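**Slot 4 – The empty bin (Wednesday, straight after tea)**

- Wait for cups to go down. Don't start with the history. They had the history last year.
- Start with the question: where does your screwdriver live? Take three answers. One of them will be "the kitchen drawer". Let that sit.
- The Braltness workshop opened in 1878 and, going by the shelves, last had a clear-out in 1879.
- Jenum stock list: 3258 items, 111 of them entered as "misc". Pause for guilty laughter from the Gilani table.
- The rule we tried at Pramavdale: one bin per job, emptied before the next job starts. It lasted 2 weeks. Say so – they'll hear it from someone else anyway.
- What went wrong: the bins stayed empty and the tools lay down next to them, like a dog beside its basket.
- Ask them to go back and look at one bench. One. No labels, no laminating.
- Last slide up. Leave it there during questions and resist talking over it.

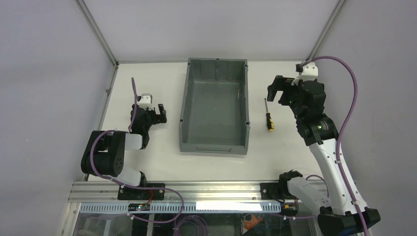
*Slide 9: grey bin, empty. Screwdriver, right beside it.*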